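Dradham Welcome Desk: where we've got to by the end of August
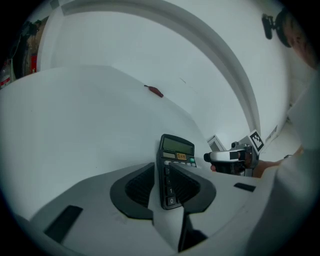 The calculator, held upright between the gripper's grey pads.

Hello Kumudini, and hello to whoever else on the grants side reads these. You said last time that you'd sooner have a proper letter from me than another filled-in form, so I've taken you at your word (you may regret it, I do go on).

The big news first. We've now helped 62 households through the asylum advice sessions since the grant started, against the 80 we promised you for the full period. I'm pleased with that! We had a slow spring while the council was arguing over who pays for dispersal housing, and for a few weeks hardly anyone was being moved into the town at all. Then they all seemed to come in one go, and we were running sessions back to back in the upstairs room at Barua House with people sitting on the stairs.

Most of what we do is still the dull end of asylum policy. Letters that give somebody seven days to reply and turn up on day five. People whose claim has been accepted, which is lovely, and who then learn they have to leave their accommodation before they've got a bank account or a National Insurance number they can find. I had one man in with his decision letter in one hand and his notice to leave in the other, and he wanted to know which one was the real one. Both, sadly.

Chathurika Khan has taken over the housing side and I can't tell you what a difference it's made. She used to work on the council's homelessness team so she knows which inbox gets read. Six families who would have ended up in emergency rooms out of town have stayed in Dradham, with the children in the same schools. I'd like to put her up from three days to four if there's any give in the staffing line. I've set out the sums in the budget sheet and you'll see it comes out of the underspend on interpreting.

Which brings me to interpreting. We budgeted for phone interpreters at the full rate and then Zurirer, the language co-op over in Clurnska, offered us a block of hours at a much better price. The quality is good, Tigrinya and Dari especially. Kurdish is patchy. We had two appointments where the interpreter spoke the wrong dialect and we had to stop and rebook, and I felt awful, as one of the women had come on two buses with a baby. We now ask about dialect when we book, and I should have thought of it earlier.

The drop-in with the councillors happened at last, after being moved three times. Four of them came. It was a bit sticky to begin with, there'd been a nasty leaflet going round about hotel places and two of them had clearly been sent to ask about it, but once they got talking to people over tea it loosened up. One has since written to the county about school places for children who arrive in the middle of term, and she copied us in. No reply from the county yet. I'm chasing.

What hasn't gone well: the evening session. You'll remember we were keen on it for people with permission to work. Over the whole summer we had a handful of visitors, and on two evenings it was me and the kettle. I think six o'clock is wrong for people on shifts, it's too late for the early lot and too early for the rest. I'd like to drop it and open at 8 in the morning once a week as a trial, same money, same room. Could you let me know if that needs a formal change request or if an email will do?

We're also behind on the guide for landlords. The draft's written and it's been with the solicitor for a good while, held up on the page about right to rent checks now that everything has gone over to online status. I don't want to send out something wrong, so it'll be later than the date in the plan. My guess is a month.

Money is fine. We're slightly under on interpreting, as I say, slightly over on travel, and the bus passes cost more than we put down as the fares went up after we applied. The sheet is attached along with the signed consent forms for the two case stories. Please don't use the second one on your website until I've checked with the family again, their appeal is still going and they were a bit nervous when I last spoke to them.

Come and see us if you're passing, mornings are best. The bell at Barua House doesn't work so bang on the side door.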